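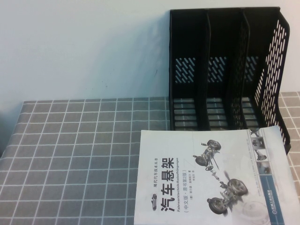

Un range-revues noir à trois compartiments et un livre broché, sur une table nappée de carreaux gris.

Actualités > Vie locale > Lecture
Rechercher un article, une rubrique… OK

À Bomness, la salle de lecture range ses tables

Publié le 28/12/2024

La salle de lecture de l'association Javurus, rue Bouzid à Bomness, a revu le rangement de ses livres en libre consultation. Les piles qui occupaient les tables sont remplacées par des range-revues de bureau, posés contre le mur. L'association en a acheté 18, tous du même type : plastique noir, trois compartiments, ouverts sur le devant et sur le dessus.

Le principe est simple. Un livre en cours de lecture reste à plat sur la table. Une fois consulté, il est remis debout dans un compartiment, le dos tourné vers la salle, pour que le titre puisse être lu sans sortir l'ouvrage. Les feuilles volantes et les notes de cours vont dans le compartiment de droite quand il est libre. Rien ne doit être posé sur le dessus des séparations.

Le fonds concerné est modeste – 59 ouvrages, en majorité des manuels techniques donnés par d'anciens élèves du lycée Donik. On y trouve de la mécanique, du dessin industriel, un peu d'électricité et plusieurs titres en langue étrangère, dont des manuels chinois consacrés à l'automobile. Ces livres ne sont pas prêtés. Ils se consultent sur place, aux heures d'ouverture habituelles.

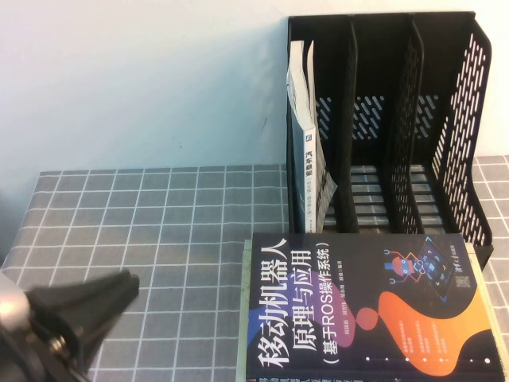
Peut-on emprunter un range-revues pour travailler à une autre table ?
Les range-revues restent à leur place contre le mur, mais les livres peuvent être emportés à n'importe quelle table de la salle.

Jusqu'ici, les ouvrages étaient empilés à plat, par ordre d'arrivée. Il fallait souvent déplacer toute une pile pour atteindre celui du dessous, et les couvertures souples s'abîmaient aux coins. Plusieurs manuels ont dû être recollés au printemps. L'association avait d'abord envisagé une étagère murale, écartée parce que la cloison ne supporte pas de charge lourde.

Le choix d'un modèle à compartiments a aussi compté pour les livres brochés, qui tiennent mal debout lorsqu'ils sont seuls. Avec une séparation de chaque côté, ils penchent un peu mais ne tombent pas. Les usagers sont invités à ne pas trop serrer les volumes – 3 par compartiment au maximum, moins s'ils sont épais. Les grands formats, eux, restent dans l'armoire du fond et sont à demander à l'accueil.

Les nappes à carreaux ont été conservées. Elles protègent les plateaux et se nettoient avec une éponge. Il est toujours interdit de manger dans la salle, et les boissons doivent être fermées. Les stylos à bille sont acceptés pour la prise de notes, mais seul le crayon est autorisé à proximité des livres les plus anciens.

Un classement par matière doit suivre au mois de mars. Chaque range-revues recevra alors une étiquette de couleur, collée sur le côté, et une liste des titres sera affichée à l'entrée. En attendant, les livres peuvent être remis dans n'importe quel compartiment libre.

Les dons de manuels sont acceptés s'ils sont complets et en bon état. Ils sont à déposer à l'accueil de la salle, dans la limite de 2 cartons par personne. Les revues et les encyclopédies en plusieurs volumes ne sont plus prises, faute de place.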